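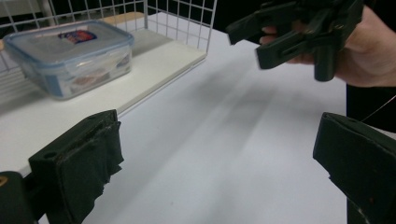

Can you keep a matte white tabletop looking good if you use it every day?

A soft damp cloth and a little dish soap will take care of most marks, as long as you wipe them up the same day and dry the surface afterward.

Blog > Around the House > Tables

21 Mar 2021, by Lies Van Hecke

I have wanted a white work table for years and years, and I talked myself out of it every single time (coffee, ink, my elbows, you name it). Well, I gave in! I've had mine for 5 months now and I'm still a little giddy when I walk in and see it.

What I love most is the light. My old table was a dark thing I hauled home from a yard sale in Etville, and it soaked up every bit of the afternoon. I was forever hunting for black buttons and losing the small scissors. On white, anything dark jumps right out at you. Pale thread is another story, so I keep a navy dish towel folded nearby and lay it down when I'm working with cream or ivory.

Get the matte finish if you can choose. I tried a glossy one at the Humley store and I could see the ceiling lights in it from every chair, which would have driven me up the wall by dinnertime. Matte is so much easier on the eyes. It does hold on to fingerprints a bit more, mostly hand cream in my case, but they come off with the soapy cloth.

Things I've learned so far:

Skip the scrubby side of the sponge. I tested it near one corner and now there's a shiny patch the size of a dime. My fault entirely.

Pencil comes off with a plain white eraser. A pink one leaves its own smear!

Turmeric is the enemy. I left a drip overnight and it took 2 rounds of baking soda paste, very gently, before it faded to something I can live with.

My neighbor Helge Strand has the same top with 11 years on it, and hers has gone slightly warm in color near the window — more like milk than paper. I think it's beautiful. She sewed a whole set of quilts on it and you can find the faint pin scratches if you tilt your head in the evening.

Next up is the lamp. I've got my eye on a long-armed one that clamps to the back edge, so I'll have to measure how thick the top is before I order.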